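Bench 2 simulation and what it means for the repack roster
Forum: Plant Floor > Handling and Packing
11 replies

millrace_tech
Posted 7:40 am
Background for those outside the Canbridge site. Zeltever has modelled a single-arm cell to take over the small-parts repack from the manual bench. Current manual volume is 1760 units per shift over two packers. The stated target is 2000. The cell model went up on the shared drive overnight and I have pulled two renders out of it. I am after comments from people who have worked beside one of these, mainly on staffing and job classification. Cycle time is already being argued elsewhere.

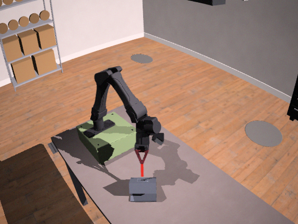

Black arm, red gripper in both renders, same cell.
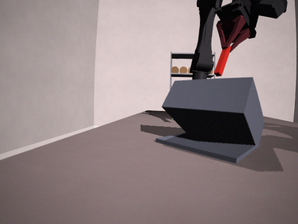 Does the target of 2000 assume the two packers stay on the bench?
It assumes one stays, reclassified as cell attendant, and the other moves to inbound receiving on the same pay grade.

That is from the draft roster and has not been signed off.

gasket_and_shim
Posted 8:05 am
One attendant is light. At Tveit we put in a comparable cell and budgeted one attendant. In the first month we logged 161 stops that needed a person to clear them. Most were under a minute, but you cannot give that person other duties if they are walking back every few minutes. We ended up with one and a half, the half being whoever was on labelling.

tolerance_stack
Posted 8:12 am
161 stops in a month is not many. What was the shift pattern? On two shifts that is a handful a day. I would not staff to it.

gasket_and_shim
Posted 8:20 am
Single shift, and they came in clusters, usually after a carton change. The average tells you very little. A bad morning had thirty of them and the attendant did nothing else until lunch.

tolerance_stack
Posted 8:26 am
Fair enough. Then the number you want is stops per changeover, and millrace should ask Zeltever for it before anybody discusses rosters.

kerb_weight
Posted 9:15 am
Packer here, nine years, different site. My question is about the reclassification. "Cell attendant" on our agreement sits below "packer grade 2" because it was written for people minding a conveyor. When our cell went in, the pay was protected for twelve months and then it wasn't. Check the clause before you tell anyone it is the same grade. The work itself was less heavy and my shoulder was better for it, but I was on my feet looking at a light stack all day and there was no one to talk to.

millrace_tech
Posted 9:31 am
Noted on the clause. The draft says "grade maintained" with no end date. I will ask for that in writing.

northline_fitter
Posted 10:02 am
Maintenance view. Nobody ever rosters us for these. Ask who owns gripper wear, who owns re-teaching positions after the table gets bumped, and who is authorised to do it on afternoon shift. If the answer is "call Zeltever" then your 2000 is a day shift number only. At Fallimano they trained two of the packers to re-teach and paid them an allowance for it. It worked well and the fitters did not object, as far as I heard.

tolerance_stack
Posted 10:10 am
I would object. Re-teaching means being inside the guarding with the arm energised at reduced speed. That is a fitter's or technician's task with the right ticket. Giving it to packers for an allowance is a cheap way to avoid a second technician.

northline_fitter
Posted 10:24 am
They did the full course and were signed off by the site safety rep. I don't see the difference between a trained packer and a trained fitter at that point. The labour saving is smaller, I agree, but you keep people who know what a good pack looks like.

kerb_weight
Posted 10:41 am
Agree with northline. The best attendant we had was a packer who could tell by the sound that a carton was not seated. A technician would have waited for the fault code.

millrace_tech
Posted 12:50 pm
Useful, thank you. Three things going back to Zeltever: stops per changeover, who may re-teach on afternoons, and consumables. On the last, the quote lists replacement finger sets at $2593 per year and does not say how many sets that covers. I will also raise the attendant grade with the site delegate before the September roster meeting. If anyone has wording for a re-teach allowance that got through, please post it or send it to me.

gasket_and_shim
Posted 1:15 pm
I can dig out the Tveit wording – it covers carton changeover as well as re-teach. Give me until tomorrow, it is on the other laptop.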